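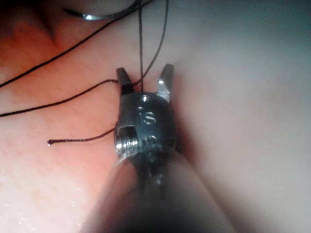 The jaws and polished metal housing of a surgical instrument.

Corkell hospital to move day surgery to Keda building

15 Jan 2024

Patients booked for day surgery at Corkell General Hospital will be sent to the former Keda outpatient building from September, under a plan approved by the hospital board.

The move covers hernia repairs, gallbladder operations, minor gynecology and most hand surgery. Anyone who needs to stay overnight will still be treated on the main site in Corkell, and emergency surgery is not affected.

The board said the change would free up operating time at the main hospital, where planned operations are often put off when emergency cases come in. Last year 1,000 planned procedures were canceled on the day or the day before, according to a report that went to the board with the plan. The most common reason given was that the operating room was needed for someone else. Lack of a recovery bed came next.

The Keda building has been closed to patients since the eye clinic moved out. It has 4 operating rooms, one of them used only for storage in recent years. All will be refitted, along with the recovery area and the reception desk on the ground floor. The upper floor will stay shut for now — the roof above it needs repair, and the money for that has not been found.

Ertürk, the contractor that rebuilt the Corkell maternity entrance, has been hired for the work. It is due to start on the ventilation in the spring and hand the building back in late summer. The hospital would then have a short period to test equipment and train staff in the new rooms before the first patients arrive.

Staff who work in day surgery now will be asked to transfer. The report says most of them live closer to Corkell than to Keda and that travel costs will be paid for the first year. The nurses' union said it had not yet seen the rotas and wanted them before it would give a view on the plan. It also asked how the recovery area would be covered in the evenings, when operations run late and patients are not ready to go home.

Getting to Keda without a car was the main concern raised by residents at the public meeting before the vote. The bus from Corkell runs once an hour and does not stop at the building. The nearest stop is at the bottom of Mill Hill, which several speakers said was too steep for a person who had just had an operation, or for an older relative coming to collect them.

The hospital said it was in talks with the bus company about a new stop at the gate. If that cannot be agreed, a shuttle will run between the two sites on weekdays. It will be free for patients and one companion. Parking at Keda will also be free for the first 4 hours, a change from the main site, where drivers pay from the time they enter.

Booking will change as well. Patients now get a letter with a fixed date and have to phone if they can't make it. For Keda they will be offered a choice of 3 dates through Etow, the online system the hospital already uses for blood tests. People who don't use the internet can still book by phone or ask their family doctor's office to do it for them. Letters will go on being sent to everyone as confirmation.

Some board members asked what would happen to the day surgery ward in Corkell once it is empty. The report suggests turning it into extra recovery space for the main operating rooms, but no decision has been made and no cost was given. The question is due to come back to the board before the summer.

One member voted against the plan, saying the roof should be dealt with first and that opening half a building would mean closing it again later for repairs. The rest voted in favor.

Patients who already have a date for surgery do not need to do anything. Those whose operations fall after the move will get a new letter with the Keda address, a map and the shuttle times. The full plan can be read at the main reception in Corkell and at Keda public library. Written comments on the bus stop and parking can be left at either place until the end of next month.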